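Does the Fold Matter? Creases in Stored Clothes
Project report, Household Textiles, Larkberg College
Fasil Abdella, Mebrat Worku, Dwight MacDonald
Supervisor: Berhanu Admasu

Why we picked this

The Multero fold is a way of putting clothes away in which each garment is folded lengthwise, rolled from the hem, and stood on end in a drawer. The leaflet handed out at Niststead residence hall in August says that clothes kept this way "come out ready to wear." Two of us had tried it and had not noticed any difference. The third had never folded anything and was curious. We wanted to know whether the claim would survive a simple comparison with an ordinary flat fold and with a hanger.

We should say that we expected it to fail. We tried to set things up so that our opinion would have as little influence as possible, and we describe further down where we think it got in anyway.

What we did

We asked residents of Niststead to lend us clothes they could do without for 4 weeks. In all, 537 garments were handed in, mostly shirts, T-shirts and light sweaters. Each one was washed at its owner's usual setting, dried, and put away by one of three methods: Multero, flat fold, or hanger. The rolled and flat-folded clothes went into the same kind of drawer. The hung ones went on a Savchuk rack in Room 1605, which has no direct sun.

When the time was up, garments were taken out and rated for creasing on a scale from zero (would wear it as is) to three (would have to iron it). The rater did not know which method had been used. In practice this was only partly true. A rolled shirt has a set of short cross creases and a flat-folded shirt has one long one down the middle, and after the first hour anyone could tell them apart. Gadisa Teshome, who was not part of the project, rated a second time from a random sample of 40 garments and agreed with us on most of the light-colored ones. On dark ones she agreed much less often.

Results

Hanging won, which will surprise few people. Between the Multero fold and the flat fold we found no difference we would be willing to defend. The rolled T-shirts scored slightly better than the flat ones and the rolled button-up shirts scored slightly worse, mainly at the collar. If you put both groups together the gap disappears.

The thing that did make a difference was how full the drawer was. Clothes from packed drawers were creased no matter how carefully they had been folded. The leaflet shows a drawer with plenty of space in it, and we suspect that a good part of the "ready to wear" effect comes from that space. A person who takes up a new folding method usually gets rid of some clothes at the same time. We did not test this and it deserves its own project.

Fabric mattered too. Cotton held every fold we gave it. The knits recovered overnight on the back of a chair, whichever way they had been stored. We had not planned to record fabric at all and only started partway through, so the table for this section is incomplete and we have left it out.

Problems with our own work

The scale is the weakest part. "Would wear it as is" depends on who is talking. Dwight would wear anything. Mebrat would iron a sock. We averaged the scores, which hides the disagreement without fixing it.

Owners also washed their clothes in their own way. Some were dried in a machine and some on a line, and a garment that goes into the drawer creased will come out creased. We should have rated everything before storage as well as after. Mr. Admasu pointed this out at the first meeting and we thought it would take too long. It would have taken one afternoon.

We also doubt that the hanger result is as clean as it looks. The rack was never full and the drawers often were, so we may have measured crowding a second time and called it hanging. 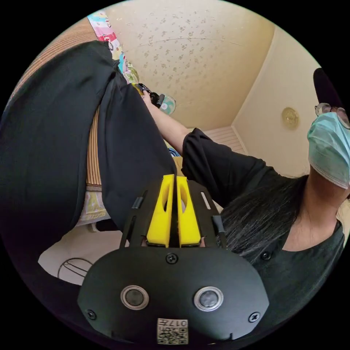 Dark clothes need a separate word, as they account for most of the disagreement between raters. On a white shirt a crease throws a shadow and everyone sees it. On black cloth a faint crease shows from one side and vanishes from the other, so the score depends on where the rater stands and where the light is. Deep ones are another matter: the heavy creases in a folded black garment draped at a slant, like the one here, can be seen without any trouble, and we would not have argued over those. Our trouble was with the ones and twos. If we repeated the project we would rate all dark garments flat on a table, under a single lamp placed to the side, and look at each from both ends before writing anything down. Until someone does that, we would not rely on our scores for black clothing, and we would be careful with anybody else's. The leaflet's own claim gives no color, fabric or drawer size, so there is not much in it to check.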